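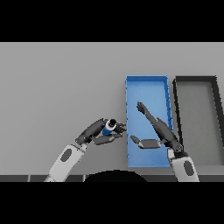

Two-tray task in the simulator, left hand holding a can or bottle

Dalness sim kit — worth it before buying the arms?

Looking at the Dalness two-arm kit for our packing bench. Sim comes first on a 30 day trial, the hardware is a separate order. Screenshot is their tray task, blue tray and the black-rimmed one. Grasping seems ok so far. Handing off from left to right is where I get stuck, right hand just hovers open over the blue tray. Is it my settings or the kit? And does sim tuning carry over to the real arms at all?
Ivan Yatsenko

Trudstead
Probably settings. Default grip force is way too high for small round stuff, drop it to 30 percent and slow the wrist. Also check the handoff point, mine was set too far left and the right arm never got the go signal. After that I ran 100 tries overnight and got 9 drops. Fine for a trial. Real arms — carried over partly. Had to redo friction from scratch, took most of August. Support does anser email but slowly.

Cemau
we went with a diferent kit so cant say about the handoff. ask for the trial extension tho, they gave us one

Sydorenko
Same problem here, did you ever fix it? Changing the grip did nothing for me. Havent tried moving the handoff point yet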